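The reusable bag has a lot to answer for

2022-10-18

Everyone I know owns too many bags for life. It may be time to ask whose life they were meant to last.
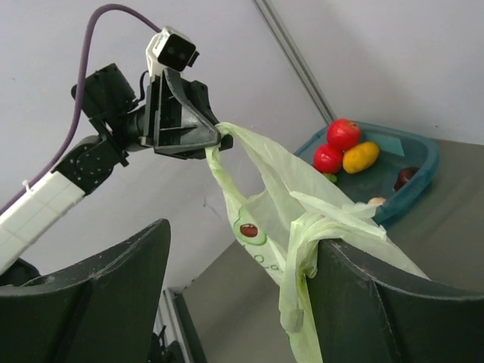 Samir reckons the whole business is a con, and put it to me in a single breath: they took away the free bag, sold us a thicker one, and now we throw out the thicker one. I went looking for reasons to disagree with him. I found a couple, though fewer than I'd hoped.

Start with the cupboard under my sink. In May I pulled everything out of it because of a leak, and behind the drain cleaner was a wad of shopping bags the size of a sleeping dog. Some were cloth, from conferences I barely remember. Most were plastic, bought at a checkout because I had walked to the shops with nothing in my hands. I had paid for every one of those, a few cents at a time, and felt mildly virtuous doing it.

The theory is simple enough. Charge for a bag and people will bring their own. For a while they do. Then the charge becomes part of the bill, like the coin you never get back from the trolley, and the habit slips. A thicker bag uses more plastic than a flimsy one, so it has to be used several times before it comes out ahead. Whether it gets those extra trips depends on people like me, which is not an encouraging thought.

Cotton is worse, if you care about water and land as well as litter. Estimates of how often you need to use a cotton tote vary wildly depending on what gets measured and who is doing the measuring. I have seen enough of these comparisons to distrust all of them a little. They tend to assume the bag replaces another bag, when in my house it mostly joins a pile.

Retailers, of course, have a stake in this. Riltovholm, a homewares chain with a store near my sister's place, sent me a cheerful statement saying it had handed over 1,745 "forever totes" at that branch since May. I asked how many had come back through the door on somebody's shoulder. The answer was a second cheerful statement, longer than the first, which didn't mention it. Handing out bags is easy to measure. Getting them used again is the point, and it doesn't seem to have a column in the spreadsheet.

Tratalent, which makes bags for grocers, was more forthcoming. Its heaviest plastic model is tested to 300 trips with a full load, and I have no reason to doubt it. But the test is done by a machine that never forgets the bag in the boot of the car, never uses it to line a bin and never lends it to a neighbour with a glut of zucchini. The bag will survive 300 trips. I doubt it will be asked to.

Then there is the return scheme. The town of Sirnach was offered to me as the success story by three separate people in the trade, none of whom had been there. The idea is that you borrow a bag at one shop and drop it at another. I like it, and I'd probably use it. The one set of numbers I was shown covered a single season: 407 bags lent, and a deposit of 5 francs on each. Nothing on how many deposits were claimed. A big enough deposit will bring most things home, so I'd have thought that was the first figure anyone would want to share.

None of this means the old free bags were fine. They blew into creeks and snagged on fences, and I don't miss them in the trees along the bike path. Fewer of them is a good result, and the charge deserves some of the credit. What I object to is the victory lap. We swapped a lot of thin plastic for a smaller amount of thick plastic, printed something friendly on the side and stopped asking questions.

My own fix is dull. I keep two bags folded in my coat and one in the bike pannier, and when I forget them I carry the groceries home in my arms. It's awkward with eggs. The wad under the sink is still there — I put it back once the plumber left — and I've made a rule that nothing gets added to it. So far I've broken the rule twice, both times for potatoes.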